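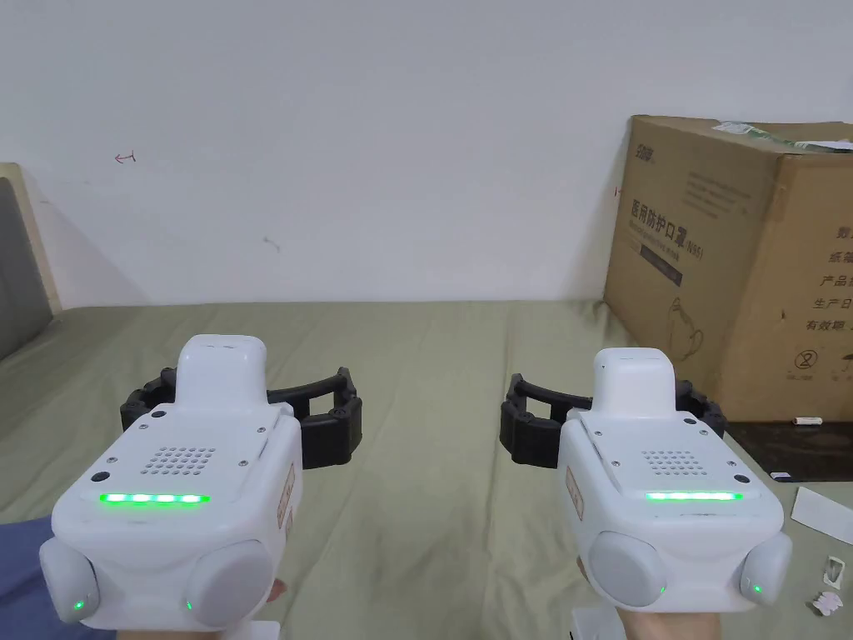

Handout 3: Notes from the Jambridge visit (hand-held grippers, bed tasks)

Typed up fast, sorry for gaps. If you were on the visit check these against your own notes. If you missed it, read this plus chapter 4 before the lab.

Where we were

Jambridge, the training rooms upstairs, July. Host was Geert Kramer from Siteo. Siteo runs the collection work, De Smet pays for it (home care equipment, beds mostly). Morning was talk, afternoon was demo plus hands on.

The setup

Bedroom mock-up. Bed with a green sheet, box and small stuff on top. One operator, two grippers, one per hand, held from below by the handle. No arm anywhere in this part. The operator's own arms do the moving and the recordings get used later to train the two-arm machine downstairs.

Jaws: black plastic, two curved segmented fingers on each gripper. They open outward. Kramer said the segments bend round whatever they close on, so you don't need an exact grasp point. Compare with the parallel jaw from lecture 2, there you do need one.

Green light strip on the back of each unit, facing the operator. He starts every run by looking at both strips, left then right, says it out loud. Copy this habit in the lab please.

The software that stores and sorts the runs is called Clakport. We only saw the list view.

How a run goes

1. Reset the bed. Sheet pulled flat-ish, not perfect. Small wrinkles stay in.
2. Both grippers up, jaws open, pointed at the bed. Hold still for a count of 3.
3. Task is read out by the second person.
4. Do the task at a normal pace. No talking.
5. Back to the start pose, hold again, stop.
6. Second person marks it keep / redo / drop.

Step 2 is the one everyone rushes. Without the hold there is no clean start point and the run gets trimmed by hand, which takes longer than redoing it.

Tasks on the day

- Fold the near edge of the sheet back
- Smooth the sheet, two hands, middle outward
- Pick up small light things (paper, bits of tissue) and put them down in another spot
- Shift a cardboard box sideways using both grippers
- Lift plastic wrap off a box

The wrap was the hard one. Clear film, hard to see for cameras and for people. First three trys by our group all marked redo. Kramer does it by coming in low and closing early.

Box: easier than it looks. Push from both sides, keep pressure even, don't lift. It gets away from you if one hand leads.

Numbers from the talk

Target per task: 300 kept runs
Kept so far, all tasks: 741
Best single session: 26 kept runs

Use these for problem 2 below. Session length wasn't given, so don't assume one.

Things Kramer said that are worth having

Why a real bed: cloth on a table behaves differently. A mattress gives when you press, and the fingertips sink a little before they close. A model trained only on tabletop cloth tends to stop too high. (He drew this, I'll redraw it in class.)

Why clutter: they leave ordinary things on the bed on purpose. Boxes with print on them, paper, trays. The trained model has to ignore most of what it sees. Clean setups gave nice demos and bad results in a different room.

Why two grippers: one-handed sheet work mostly drags the sheet. The second hand pins it. Which hand pins and which pulls is up to the operator, they don't fix it. Somebody asked if that makes the data messier. Yes, he said, and they'd still take it.

Why mixed operators: tall people come in steep, short people come in shallow. Want both.

Didn't get a clear answer on: how much force the fingers put on the object. I think it isn't recorded at all, will email him.

Hands on

Everyone got two or three runs. Common mistakes:

- wrists rolled inward so the jaws nearly touched
- watching your own hands instead of the object
- stopping the run before going back to the start pose
- closing on the sheet and the object together, then lifting both

The last one came up a lot with paper lying flat. Touch down at the edge, close slow, small tilt, then up.

Arms get tired quicker than you'd think. Swap every ten minutes in the lab, earlier if you're shaking.

Downstairs, short version

Two-arm machine on a rail, same finger type. Ran the sheet fold for us four times. Three were fine. On the fourth the left arm closed on nothing and it carried on with the fold anyway. Good example of what we called open-loop behavior in lecture 5, altough the system isn't open-loop by design. Think about why it looked that way.

For next time

Problem 1. Write a start pose and end pose rule for a towel folding task. Short, half a page, plain words. Someone outside the course should be able to follow it.

Problem 2. Using the numbers above: how many sessions at the best rate to get one new task from zero to target? Round up. Then say why the real number will be higher.

Problem 3. Choose one task from the list and give two ways a run could look fine to the second person and still be bad training data.

Bring problem 1 on paper, we swap them in the lab and try each other's rules. Long sleeves ok but push them up past the wrist.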